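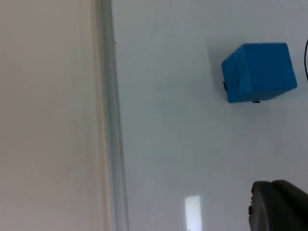

Movstead open day, quick notes before I forget it all

Got to Orville a bit after 10 in the morning, later than planned, parking a mess. August heat. The Movstead building is behind the tire place, no sign on the street side, you look for the green awning. Free entry, paper wristband, a map that was printed upside down on the back. Fine.

I went for the foam and block workshop mostly. We've been looking for play blocks for the after-school room and I wanted to handle some before ordering anything off a screen.

Ground floor first. Cutting room, 18 people per tour, which was too many for that room. Hot wire cutter, very quick, smells like a hair dryer on its last legs. Couldn't hear the guide past the first row. Caught something about offcuts going back to the supplier, missed which supplier. They let us feel the sheets before cutting — denser than I'd thought, and the thick ones hardly give when you press.

Upstairs is where they keep the finished stuff out on tables. White tops, good light, nothing fancy. The blue cubes were my favorite thing there. Really strong blue, leaning to cyan, matte, about the size of a kid's building block. Close up the surface isn't perfect, there's faint creasing that runs diagonally across the front and it goes a little mottled in patches. Corner nicely rounded. I don't mind the creases at all, ours will look worse after a week. My sister-in-law will mind. She can buy her own.

Little dark bits low down on the cube, one at the side and one poking out at the bottom. Meant to ask what they were for and then the tour moved on. Going to email. If it's anything a four year old can pick off then that's a no from us, so I do need to know befor I order.

Other tables: Stostel had one, mostly storage bins and a rolling shelf I liked until I saw the price. Ji had play mats, folded up so you couldn't get a sense of the size, and the person at the table was on the phone the whole time I stood there. Took a leaflet. Leaflet has no prices.

Lunch was a truck in the yard. 2 options, both cheese. Line took longer than the cutting room tour. Sat on a curb next to a family from out of town who'd come for the kids' workshop and found out it was full by 11, so if you want that, go early. There's a sign-up sheet at the front desk which no one points you to, it's on the left under the clipboard with the fire stuff.

Afternoon was a talk on cleaning foam, better than it sounds. Wrote down: mild soap, cool water, don't wring, dry it on its side, keep it out of direct sun or the color goes. Someone asked about the washing machine and got a very firm no. Someone else asked about covers, answer was yes, fabric ones, not ready yet, maybe by winter. I'd wait for those if you have toddlers who chew.

Prices. Didn't see any on the cubes. Was told sets of 4 or singles, with the sets cheaper per block, and that the list goes up on their page after the open day. Haven't checked. Colors they said are blue, yellow and a gray. I only looked properly at the blue.

Shop on the way out, tiny, cash or card, bought two seconds from the odds bin for the car. One's a wedge. No idea what the other one is supposed to be but the dog likes it.

Things to know if you go next time. Stairs only to the upper floor, I asked about an elevator and it's broken, "being looked at". Restroom is across the yard. Closed shoes for the cutting room, they do turn people away, saw it happen to a guy in sandals — he got to watch thru the window instead. Bring water. The last tour leaves at 3 and it was half empty, so that's probably the one to get.

Will add the cube answer when they write back.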